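Keeping the word list short

Jolán Pintér edits operating manuals at Ortner, where she maintains the controlled vocabulary that every writer in the company has to use. The current list holds 1,000 approved words, not counting part names. When she took it over, it had grown past the point where anyone consulted it.

"People treated it as a dictionary," Pintér says. "They looked up a word to see if it existed. It usually did, so they used it. A list like that doesn't restrict anything."

Her first job was removal. She went through the entries by verb, on the grounds that most reading errors in instructions start there. "Check" was split. Writers had used it to mean look at, measure, compare with a table, and make sure of, sometimes on a single page. It is now allowed only for a comparison against a stated value. "Secure" went entirely. "As a verb it told you to fasten something. As an adjective it told you the thing was already fastened. Translators kept having to write back and ask which."

The translation bill was the argument that got the project approved. Ortner publishes in 15 languages, and a sentence that needs a query in one of them generally needs it in several. Pintér declines to give a figure for the savings. She says the query log got shorter and that this was enough for the people who sign the invoices. 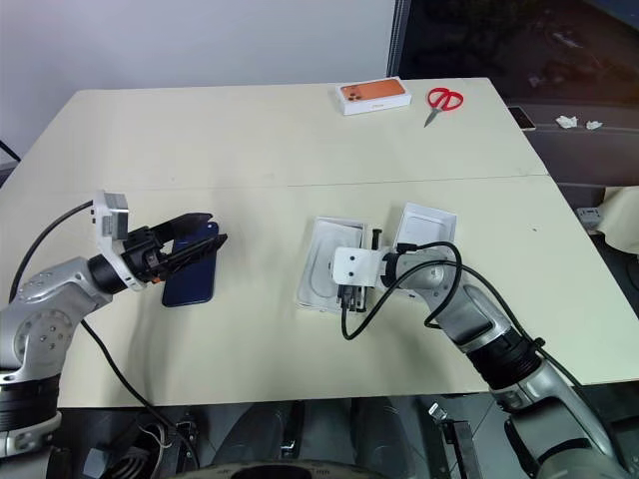 Remo Bachmann disputes part of this. In his view a shorter list moves the difficulty from the word to the sentence, and writers who lose a precise verb will build a long clause to replace it. He would accept a larger vocabulary with stricter limits on sentence length.

Pintér has heard the objection and grants some of it. Early drafts under the new list ran longer than the manuals they replaced. The worst was the Peltiseo installation guide, in which a single instruction to "bleed" a line had become a paragraph. The verb was restored as a technical term, with a definition at first use. "We'd been too keen. If the trade uses a word and the reader is in the trade, leave it in."

Terms of that kind are now kept in a second list, separate from the general one and capped at 300 entries per product line. A writer who wants to add one must submit the sentence it is needed for, a proposed definition, and the nearest approved alternative. Most requests fail on the third item. The writer finds the alternative while filling in the form and withdraws the request.

Sentence length is controlled as well, although Pintér does not publish the limit outside the company. She considers the limit less useful than the rule about conditions, which must come before the action. "If the pressure drops, close the valve. Put it the other way around and a person reading with one hand on the valve has closed it before reaching the comma."
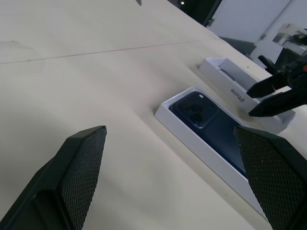 Ovitz Review, Documentation and Terminology Desk

The software is the part Pintér says least about. Ortner uses Veltetti, a checker that flags unapproved words and suggests replacements. It handles spelling variants and plain substitutions well. It does poorly with words that are approved as one part of speech and banned as another. "Close" is approved as a verb and banned as an adverb, and the checker flags it in both uses or in neither, depending on the settings. She leaves it set to flag both.

"A false alarm costs the writer a second. A miss goes to print."

Review by a human reader follows, and it takes place after the text has been laid out. Pintér changed the order in March. Under the old procedure reviewers worked from plain drafts, and they passed sentences that became ambiguous once a table separated them from the heading they referred to. "See above" was the usual offender. Cross-references now give the section number in every case, even when the section in question is directly overhead.

Reader trials are held for new manuals only. The participant gets the manual and a task and is asked to read aloud. Pintér marks each place where the participant goes back to reread. She does not ask for opinions afterward, having found that people rate a manual as clear when they have finished the task and unclear when they have not. The rereading marks match the translators' queries closely enough that she has considered dropping one of the 2 procedures. So far the budget covers both.

Warnings remain unsettled. The legal department wants them complete, and Pintér wants them short. The present compromise is a one-sentence warning at the step, with the full text in an appendix. Legal has asked for the appendix to be moved to the front of the manual. Pintér has asked for the wording of the request in writing, and intends to run it through the checker.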